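Copying the Masilela peri-peri dip at home

vendula_s
Wednesday, February 2, 2022
Trying to match the dip Masilela serve with their wings. Ingredients on the tub, in order: rapeseed oil, water, egg yolk, vinegar, chilli, sugar, garlic, xanthan gum. My version splits overnight in the fridge. Anyone got a stable ratio?

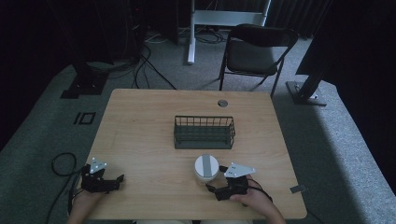

tuvwood_tom
Oil at 70% by weight, water and vinegar together at 18%, yolk at 7%, the rest seasoning. Add the oil in a thin stream. If you serve wings with it, drain them in an open wire basket like the grey-green one, not on kitchen paper, or the skin goes soft.

R Venter
Disagree on 70%. Second on the list is water, and the texture is nearer a dressing. I'd start at 50% oil and let the gum do the work.

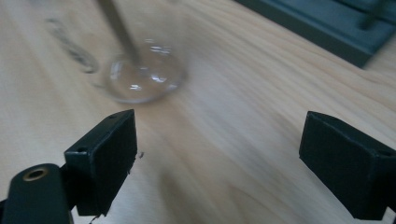

At 50% you need 3 g of xanthan per kilo. Mix it into the oil first or it clumps.

tuvwood_tom
3 g is slimy. Half that.

vendula_s
Two batches planned, then:

1. 70% oil, no gum, stick blender.

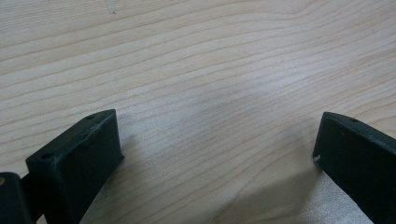

2. 50% oil, 3 g gum per kilo, chilli added last.

Both overnight in the fridge.

R Venter
Use the same vinegar in both. Refilwe's rule, learnt in the Grullemthorpe kitchen.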